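Search this site... Go

Bring back the public baths
By Bello Bassey
September

Riddale baths opened in 1966 and shut for good last winter. I still walk past it most mornings. Doors chained, weeds in the bike rack, a poster for aqua fit gone pale in the window.

The council's line is that there's a bigger, better pool at Bretwood. Fine. It's 25 minutes on the bus if the bus turns up. Ten quid for a family by the time you've paid for a locker. Try that with two small kids and wet hair in the dark.

And what gets missed in all this is that a pool isn't only lengths. Half the people at Riddale barely swam. They came for the warm showers, the bench, the tea from the machine that tasted of soup. My neighbour Wafula Kioko learned to swim there at 58. Did his first width to a round of applause from people he'd never met. Where does that happen now? Not at a gym with a barcode on the gate.

I know the sums. Boilers, roof, chlorine, staff. Old pools eat money. So do roads and we dont close those because they fail to turn a profit. Cerkwood kept theirs by cutting the hours and letting the schools have the mornings. Not perfect, a bit cold if I'm being picky, but it's open. Kids there can swim.
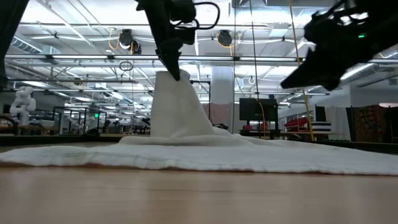
Same with the small stuff. Riddale used to lend you a towel for 3p when I was a boy, handed over the counter in a neat square, rough as a doormat. You could turn up with nothing. Straight from school, straight from work. Take that sort of thing away bit by bit and then act suprised when numbers drop.

What I'd like is simple enough. Open the books. Tell us what the roof would really cost, and what the land is worth to whoever is sniffing round it. Then ask the people who live on this side of town, in the evening, when they can come.

If the answer's still no, at least take the chain off and let someone get the clock down from the wall. It was a good clock.

14 shares | 6 comments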